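Workshop news: hand-held grippers, round two

Print this page | E-mail this page
Reading time: 2 min

Quick one from the Plekudstead shared workshop, typed between jobs. The Mundis build is moving again – new jaws, new markers, the backpack rig finally wearable for more than 17 minutes. Straps still dig in. Anyone good with webbing, come find me. 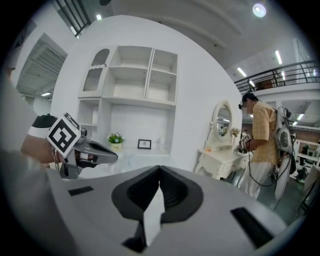 Getachew Admasu
Build lead, Mundis project

Practice spot is the white dressing table and shelf unit along the white wall. Small stuff first: picture frame, flower pot, then the drawer. Please dont move the furniture, we line things up to it.

Parts so far: 3 gripper shells printed, 80 screws left in the tin, one spool of gray to go. Tillman jaws fit fine. Pillus ones need filing at the hinge, bring the flat file back after!!

Markers go on the side of the gripper, flat, no bubbles. A wrinkled one cost us a whole evening in February.

Next up – shorter cables, and a softer pad for the head strap. Sign-up sheet is by teh door.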